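The Door That Beat the Robot

Bheki Ngcobo has watched the same eleven seconds of simulation more times than he has watched his favorite movie, and he still leans toward the monitor when the good part comes. The good part is a failure. A two-armed robot sets off through a narrow passage between two doors, everything looks fine, and then one shoulder reports a contact that the planning software swears cannot exist.

"Look at that number!" he says, pointing at a line in the log. "It has no idea it's touching anything."

The robot is called Ladum, and so far the version that interests Ngcobo most lives inside a computer. His small team at Jellness builds the software that will one day take it through people's homes, and before it gets near a real hallway it has to survive a great many rendered ones, with tiled floors, kitchens, half-open doors and all the other stuff that makes a house a house. Doors are the hard part. A door moves when you bump it, and it swings through the very space you were hoping to use.

The trouble started with a batch of 857 practice runs. Most were dull, which everyone was happy about. But in 133 of them the robot stopped dead in a passage with its arms out in front, and it wouldn't back up or go forward. The safety monitor had done its job and frozen the joints. The planner, meanwhile, kept announcing that the way was clear. 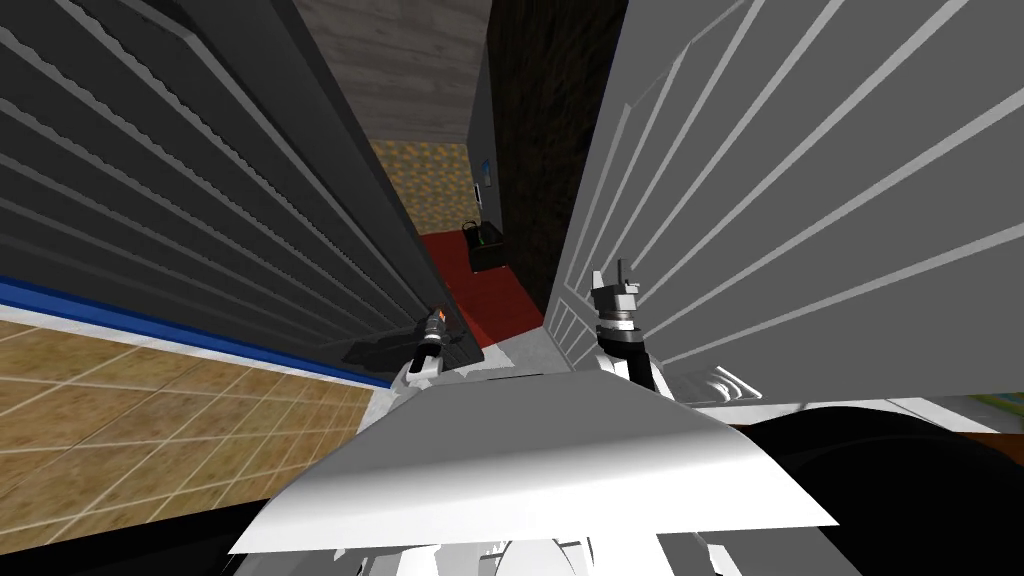 Tight quarters: Ladum's grippers in the gap between two ribbed panels in simulation.

For a while the team blamed the arms. Then they blamed the wheels, and Lwazi Le Roux spent the better part of two weeks rewriting the way the base makes small turns, a piece of work he is still proud of (and it did make the turns smoother). The freezes kept coming.

What finally cracked it was a comparison so simple that Ngcobo laughs when he tells it. Every object in a simulated house exists twice: once as the shape you see, and once as a plainer, hidden shape that the physics engine uses to work out collisions. The planner had its own third copy, taken from a snapshot at the start of each run. If a door swung after that snapshot, the physics knew it and the planner didn't. Ladum would nudge a door with an elbow, the door would drift a few degrees, and from then on the robot was steering by a map of a house that had changed.

I love this kind of bug. It's the robot version of walking through your bedroom in the dark, completely confident, the night after somebody moved the dresser.

It is also a safety matter, and Dineo Ngubane wanted it treated as one from the first day. A robot that freezes in a doorway is blocking a way out. A robot that doesn't freeze, and trusts the stale map instead, keeps pushing on a door that might have a child on the other side. She asked for two separate fixes and got them. The planner now refreshes the position of every hinged object while the robot is moving, and if the map and the contact sensors disagree, the sensors win. The arms go slack first, then the base creeps back the way it came.

Getting that retreat right took 282 more runs. On the early ones the robot backed up beautifully and caught the other door on its way out, which got a groan from the whole room. Now it checks behind itself before it moves, and it draws its elbows in - a funny, almost polite little gesture that I made them replay for me twice.

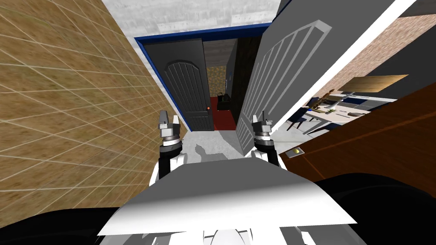 Chantelle Mokgethi is less charmed by the fix than the rest of us. Backing out is fine as a first move, she argues, but a hallway has two ends, and the software still assumes the one behind the robot is free. She would like to see runs in which a second door swings shut during the retreat, and she wants the robot to call for help before it tries anything clever.

Ngcobo thinks she has a point, and the closing-door runs are on the list for September. He has a few nasty ideas of his own to add, including a door that sticks halfway and one that swings back on its own, slowly, after it has been let go. He is already rubbing his hands over that last one.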